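We left the motel in Polmont before daylight in February, me with a thermos of coffee and my husband with the sale catalog already marked up in three colors of pen. The Beriris open house starts at ten, but if you want to walk the pens before the crowd shows up you need to be there early, and I wanted to see those bred heifers with no one leaning on the gate next to me!

They had 19 yearling bulls up front in the long lot, all fed on the same silage ration, and I liked the Safavi sons best by a mile. Big-footed, easy-moving, plenty of rib – the kind that will go out and cover ground. Lot 6 was my pick. He weighed 1288 on the morning sheet and walked like he had somewhere to be.

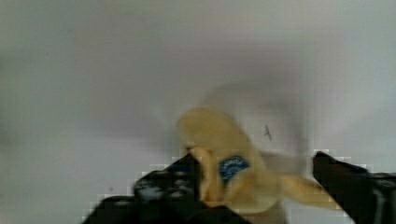 The heifer pens are out back past the scale house, and it's a hike in rubber boots. I went through them twice. The Steditz cow family is where this place got its start, and you can see it in the udders on the older cows (they keep a few penned next to their daughters so you can compare, and I wish more breeders would). By then breakfast was a long way off and I'd have been glad of a banana, peel half down and the little blue sticker still on it, but lunch was brisket and it was worth the wait. One of the old Steditz cows weighed 1586 and was still raising a calf every year, which sold me on the whole line.

We didn't bring a trailer, on purpose – we know ourselves. I did put my name down for a call when the fall-born heifers get priced. The road home was slushy all the way to the county line, and we argued about Lot 6 for most of it.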